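The Town That Was Supposed to Work From Home

The sign at the Plokden town limits still gives the population as 2435. It was painted before the remote work grant, and so far there has been no need to repaint it.

The pitch, when the county approved it, was easy to like. Office workers in expensive cities had learned they could do their jobs from a kitchen table. Plokden had kitchen tables, and houses around them that cost less than a parking space in San Francisco. Give people some money to move, put in a shared office with good internet, and they would come. They would bring their salaries, and the salaries would bring back the diner, the shoe store and the second dentist.

I have read this pitch from a lot of small towns by now. The brochures could be swapped without anyone noticing. There is always a porch, and there is always a woman with a laptop on it.

Plokden's version was written by Badent, a consulting firm that has sold similar plans up and down the state. Its report forecast 42 new households in the first two years. I asked the firm how it got to that number and received a polite email saying that the model drew on a range of inputs. I asked which inputs. I am still waiting.

What did the town get? The county's own list shows 20 grants paid. That sounds like nearly half of the goal until you look at who got them. Several went to people who grew up nearby and told me they would have come back anyway, to look after a parent or to take over a house. I'm glad they got the check. It is hard to call them new business, though, and the progress report counts every one.

Touran Hashemi is as close as Plokden has to the person in the brochure. She edits technical manuals, she moved from Chicago, and she likes it there. She also drives to the airport every other week, a trip she was told she would make "maybe at the holidays." Her employer changed its mind about remote work the spring after she signed her lease.

"They gave me money to move," she said. "They didn't give my boss money to let me stay moved."

That is the hole in the middle of the whole idea. A town can promise cheap rent and fast internet. It cannot promise that a company a thousand miles away will go on feeling relaxed about where its people sit. Badent's report, which is long and has a great many charts, spends one paragraph on this.

Then there is the drive itself. The county road out of Plokden is two lanes, and people who use it a lot have opinions about it. The center line is worn and broken, and the road budget has been flat for as long as anyone at the county office could tell me. Hashemi leaves at 5 a.m. to catch her flight and says she has learned the curves by heart.

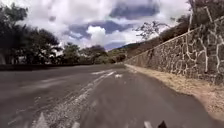
What the money bought

The shared office is in the old Soltani furniture building, and it is a nice room. On the afternoon I spent there, it had good light, strong coffee and 2 people in it, one of them me. The manager told me mornings were busier. I came back in the morning and it was a little busier.

Upstairs is Skillport, a training program added in the second year, when the first set of numbers came in soft. The thinking changed along the way. If remote workers wouldn't move to Plokden, then Plokden would turn its own people into remote workers. There are courses in bookkeeping, customer support and something called digital readiness. The students I met were smart and serious, and most already had jobs. They wanted better ones, and they were candid that they might have to leave town to get them.

Supporters say I am being impatient. Towns took decades to empty out, they argue, and will not fill up in a couple of budget cycles. Fair enough. But the people asking for patience now are the same people who put a two-year forecast on the cover, and they are asking for another round of funding in December.

I would feel better about that if someone could tell me what failure would look like. I put the question to four county officials. One said any new family was a success. One said the program had raised the town's profile. The other two said they'd get back to me.

Meanwhile the diner is still closed. The dentist, the only one, is booked through the end of winter.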